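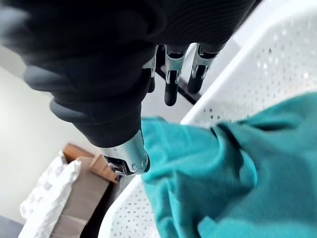 Okay, hi. Can everyone in the back hear me? Good. (Wait for the door to close, it's slow.)

My name is Kyu-ri Song and I make sound pieces, mostly for rooms that weren't built for them. I've got forty minutes and then we can talk, and I'd love it if you interrupted me before then, because my notes get worse toward the end.

I want to talk about one work tonight. It's called Jurnau, and it was up at the Wainwright last May, in the long room on the second floor. It's a piece for 114 recordings of people closing things. Doors, mostly. Also drawers, car trunks, a piano lid, one very heavy freezer.

START WITH THE TAPE (play clip 1, keep it low, let it run all the way out)

So that's a door in a town called Sernley. It's the side door of the old ferry office, and it has a spring on it that somebody put in backward, so it closes fast and then stops and then sort of leans the rest of the way. I recorded it on the first day I was there. I had no plan for it at all! I was in Sernley to record the water, like everyone who goes to Sernley with a microphone, and the water was boring and the door was great.

I listened to that clip for the whole of the winter. I'd put it on while I was cooking. What I kept hearing was the room on the other side. When a door closes you get this tiny half second where both rooms are in the recording, and then one of them is gone. I got kind of obsessed with that half second.

(Don't do the long story about the ferry office landlord. They don't need it.)

COLLECTING

I wrote to people I knew and asked them to record themselves closing something. I gave them almost no instructions, which was a mistake the first time. I got a lot of people announcing it. "This is my bathroom door." Then the door. Some of those are lovely and I kept two of them in the final piece, you'll hear one later. But I had to write back to most people and say, please, just let it run for a minute before, and close it the way you'd close it on a normal night, and then stay still.

The staying still turned out to be the hard part. People want to stop the recording right away. You can hear them breathing and wanting to move.

In the end I had more than 300 recordings. I'm not going to pretend there was a system for choosing. I listened in the car, I listened in bed, I made a list on paper and then lost the paper and made a second list from memory, and the second list was the piece. If I didn't remember it, it was out. I felt guilty about that for a while. One woman had sent me the gate of a field where she used to keep a horse, with a long letter, and I just didn't remember the gate. I remembered the letter. So the letter's pinned up in my studio and the gate isn't in the work.

(Clip 2, the freezer. Warn them, it's loud.)

Sorry! That one always gets somebody.

THE ROOM

Now the room. If you haven't been up there, the long room at the Wainwright is really a corridor with ambitions. It has windows all down one side and a floor that creaks in nine or ten places that the staff know by heart. The first thing I was offered was carpet. The second thing I was offered was heavy curtains. I said no to the carpet and yes to the curtains and I've gone back and forth on it ever since.

I wanted the floor to creak because I wanted you to hear yourself arriving. You walk in, you make a noise, and then something closes at the far end. People stop. They think they did it. I watched this over and over from the bench by the stairs, I must have looked very strange sitting there day after day.

The speakers were small, the kind you'd put on a kitchen shelf, and we hung them at different heights. Some at ankle level. Some just above where you could reach. We tried putting them inside the walls, and it was too clever, it sounded like a haunted house. I don't mind a bit of haunted house, but it took over. You stopped listening to the doors and started looking for the trick.

So in the end they're all in plain sight, with the cables showing, and I think it's a better piece for it. You see where the sound's going to come from and it still gets you.

(If someone asks about the cable color: they were orange because that's what we had. It got written up as a choice. I let it.)

TIMING

This is the bit I usually rush, so slow down here, Kyu-ri.

The recordings don't play in a fixed order. There's a simple rule, which is that no two closings can overlap, ever. One thing closes, the room it belonged to goes away, and there's a silence. The silence is as long as whatever came before it. So a quick cupboard gives you a quick silence, and the freezer gives you a long one. I came up with the rule in about a minute and then spent months trying to break it and couldn't find anything better.

What it does is make the silences feel like they belong to somebody. I had a visitor tell me she'd stood through "a really rude silence" and I knew exactly which drawer she meant.

(Clip 3, kitchen drawer, then the gap. Do NOT talk in the gap. Count it out if you have to.)

Okay. See what I mean? It's short and it's a little bit snippy.

I tried a version with no silences at all, all the recordings one after another, and it was percussion. Pretty good percussion, I'd have danced to it. But you lost the people. I also tried a version where everything was slowed way down, and every single door became a whale. I'm serious, everything slowed down is a whale. I've stopped slowing things down.

THE TITLE

I get asked about the title more than anything else. Jurnau isn't a word in any language I speak. It's what my grandmother called the sound of a particular gate when I was small, and I've asked the rest of the family and they all remember it differently, or say she never said it. I like that the title is a recording too, in a way, and a bad one. I had to spell it over the phone to the printer four times.

The other title I nearly used was Shut, and I'm so glad I didn't.

WHAT WENT WRONG

I like hearing this part in other people's talks so I'm putting it in mine.

The opening night was too full. The piece doesn't work with a crowd, and I knew that, and I invited everyone anyway because I wanted a party. You couldn't hear a thing. A very kind man came up and told me he'd found it peaceful.

Then there was the fire door. The long room has a real fire door at one end, and it's a beautiful sounding door, and it wasn't in the piece. But people assumed it was. They'd hear it and nod. By the second week I was thinking of it as a guest performer. I thought about recording it and adding it and then decided I'd rather leave it out there doing its own work.

And the wall text was too long. I wrote it, so I can say that. It explained the rule about the silences, and then people stood there checking whether the rule was true. When the piece moved to Arnero for its second showing I cut the text down to the title and my name, and people stayed longer. I don't have any figures for that, I just know how cold my tea got.

ARNERO

(Skip this section if we're past the half hour.)

Arnero was a completely different thing. It's one square room with a low ceiling and no windows, and with the same recordings and the same rule it suddenly felt private. At the Wainwright you were walking past other people's rooms. At Arnero you were in a closet with them! I turned everything down until it was barely there. The freezer sounded like someone being polite.

I took out the lowest speakers, and I put in a bench. I was against benches for years. I thought if you gave people a bench they'd sit and look at their phones, and some did, and it was fine. They still jumped when the trunk closed.

I also learned that a small room tells on your recordings. All the hiss I'd got away with upstairs at the Wainwright was just sitting there in front of everybody. I cleaned up a few, and hated how they sounded cleaned, and put the hiss back.

LAST CLIP

I'd like to finish with the one I promised, one of the two where you can hear the person talking. He says what it is, he closes it, and then he forgets he's recording and starts humming. He hums for a good while. I asked him whether I could use it and he said he doesn't hum.

(Play clip 4. Lights down if they can do it from the desk. Stay standing. When the humming stops, wait out the full silence, then ask for questions and have the water ready.)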